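3.2 Collecting the demonstrations

All demonstrations for the sorting task were recorded with hand-held grippers. The operator holds one in each hand and does the task as they would with their own fingers, while the cameras and the gripper positions are logged together. We chose this over driving the arms from a distance after a short trial in April, when new operators found the hand-held tools much easier to pick up.

The task set, which we call Tiderham, uses small packets and wrappers kept in a divided organiser box beside a clear tray. Operators were told which compartment to start from but not which packet to take. This gave us a wide spread of approach angles, and also a good many awkward grasps, which we kept. We recorded 500 demonstrations over 2 rounds. Of these, 103 were set aside for testing and were never seen in training.

Halfdan Østergaard checked the recordings from each round before they went into the Mestov store. A demonstration was dropped and recorded again if the tracking was lost or if the streams from the two hands did not line up. Hesitations and second attempts were left in - they are part of how people do the job, and the policy has to cope with them.

Each gripper records its own close view of the work surface, and a further camera at head height takes in the whole table. The close views often hold very little, sometimes only the fingers, bare wood and the edge of the tray, so the policy is given the wide view at every step as well.
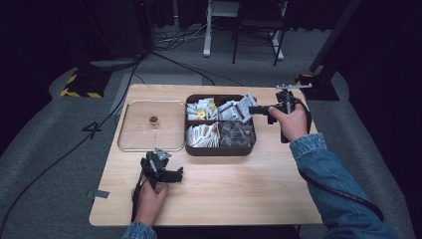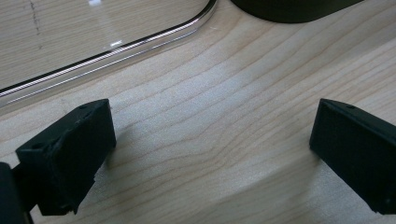 Figure 2. Views from the Tiderham recordings. First: head-height view of the table, with a gripper in each of the operator's hands. Second: view from one gripper, its fingers apart and nothing between them.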